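Reusing clear plastic cups in the kitchen and workshop

Updated September 13, 2025

Clear plastic tumblers, the large thin-walled type sold for parties and cold drinks, are usually thrown out after one use. Most will stand a good deal more than that if they are washed and stored correctly. The notes below cover sorting, washing, drying, stacking and second uses.

Sorting

Check the symbol on the base before deciding what to do with a cup. A 1 in the triangle is PET. It is clear, tough and slightly flexible, and it softens in hot water. A 5 is polypropylene, normally a little cloudy, and it tolerates heat better. A 6 is polystyrene, which is brittle and splits from the rim downwards. A 7 covers everything else, including PLA, and should be treated as heat-sensitive unless the supplier says otherwise.

Squeeze the wall lightly just under the rim. A cup that creaks or shows a white line has started to fail and should go straight to recycling, or to the paint shelf if it still holds liquid. Cracks at the base are harder to see. Fill the cup with water, stand it on kitchen paper and leave it for 7 minutes.

Washing

Use hand-warm water and a small amount of washing-up liquid. Thin PET distorts in a dishwasher, and a cup with an oval rim will no longer take a lid or sit properly in a stack. Wash with a soft cloth. The green side of a scouring sponge leaves fine scratches that hold tea and fruit stains and turn the plastic hazy.

For a greasy film, add a teaspoon of bicarbonate of soda to the water and leave the cups for half an hour. Limescale comes off with white vinegar diluted one part to four. Rinse twice. Do not use acetone, nail varnish remover or white spirit on any clear cup; polystyrene in particular will craze or dissolve.

Sticky labels should be peeled cold. Residue can be rubbed off with cooking oil, which is then washed away in the usual manner.

Drying

Stand the cups mouth down on a wire rack. A flat tray or tea towel seals the rim and traps moisture, and the cup will smell musty within a day. If no rack is available, lay two wooden spoons side by side and rest the rims across them – the gap is enough for air to circulate. Keep the cups off radiators and away from the hob.

Stacking and separating

Stack only when fully dry, and in columns no taller than the shelf allows without leaning. A strip of baking paper between every few cups prevents them locking together. Where two cups have jammed, do not twist them by the rim. Stand the lower one in warm water, put a little cold water in the upper one, wait a minute and pull straight up.

Hold a thin cup by the lower third, where the wall is stiffest. 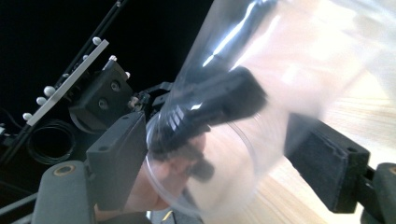

Pressure applied near the rim pushes the opening out of round, and on a full cup it will bring liquid over the edge. The same applies when decanting: support the base with one hand and tilt slowly.

Second uses

Measuring. Pour in a known quantity of water from a kitchen jug and mark the level on the outside with a permanent pen. Repeat in steps of 50 ml. The marks wear off with washing, so cover them with clear tape.

Mixing. Clear walls make it easy to see unmixed filler or pigment at the bottom. PET and polypropylene are suitable for water-based paint, grout and wood glue. Two-part resin gives off heat as it cures and should be mixed in polypropylene only.

Small parts. A cup will hold screws, wall plugs or picture hooks. The contents are visible without a label, although Zamfira Dobre of the Estusville workshop writes the screw size on the base, where it can be read from above when the cups are stored upside down.

Seedlings. Make three holes in the base with a heated skewer, outdoors. A second cup inverted over the first acts as a cover. Remove it once the leaves touch the plastic – in August this may be a matter of days.

Storage

Keep cups out of direct sun. Ultraviolet light makes most clear plastics yellow and brittle, and a windowsill is the worst place for them. A lidded box under the sink is adequate, provided there is no leak and no solvent kept alongside. Cups that have held paint, glue or plant feed must never go back to the kitchen. Mark these with a band of coloured tape below the rim and keep them in a separate box.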